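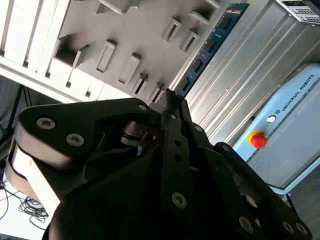

wrist cam, module in the rack

Thread: Planner succeeds, then refuses to execute (memory module task)

suleck_fan
Posting from the bench with coffee and a grudge. Task is pick a memory module out of the rack, carry it to an open desktop case, put it in a slot. The planner finds a path in 2 seconds. Then the executor looks at the path, thinks about its life, and aborts with "start state deviates from trajectory." Nothing has moved. I have done 100 runs with the default settings and the abort shows up in 8 of them, never the same 8 if I replay the log. Stack is Grarkance for planning, our own node for execution. Any ideas before I rewrite everything in September and regret it by October?

muvalley_mike
Your joint states are stale. Print the timestamp on the state the planner used and the one the executor checks against. I'd bet lunch they come from different clocks.

suleck_fan
Same machine, same clock. I checked, mostly so I could tell you I checked.

Akua Zakaria
Same machine doesn't mean same stamp. If your driver stamps on receive and your gripper node stamps on publish, you get two opinions about what time it is. We had this with the finger joints. The arm was fine, the fingers were living slightly in the past, and the check covers all the joints in the group. Take the fingers out of the start state check and see if it goes away.
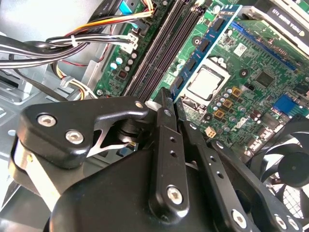

The other thing I'd look at is your collision scene once you get inside the case. Between the cables, the fan and the graphics card there isn't a lot of room for those fingers, and if you padded every mesh by the same amount the goal pose is probably in collision with the motherboard before you start. Pad the chassis, leave the slots alone.

chaudhry_bits
Disagree on dropping the fingers from the check. That check exists so you don't run a closed-hand plan with an open hand. Loosen the tolerance on those joints and keep it.

Akua Zakaria
Loosen it to what? Any number big enough to hide the lag is big enough to hide a finger.

chaudhry_bits
Then fix the lag. I realize this is a radical position.

muvalley_mike
So it was the timestamps. I'll have the soup.

suleck_fan
OK, results. Pulled the fingers out of the check, ran it again, no aborts. Put them back, fixed the stamping in the gripper node (line 431, a comment above it reading "temporary"), ran it again, no aborts either. Keeping chaudhry's version, because I know myself.

Padding is still a mess. With the chassis padded and the slots bare, the planner now takes the scenic route over the graphics card. Starting a new thread for that one.

chaudhry_bits
Who wrote the comment?

suleck_fan
The blame log is private.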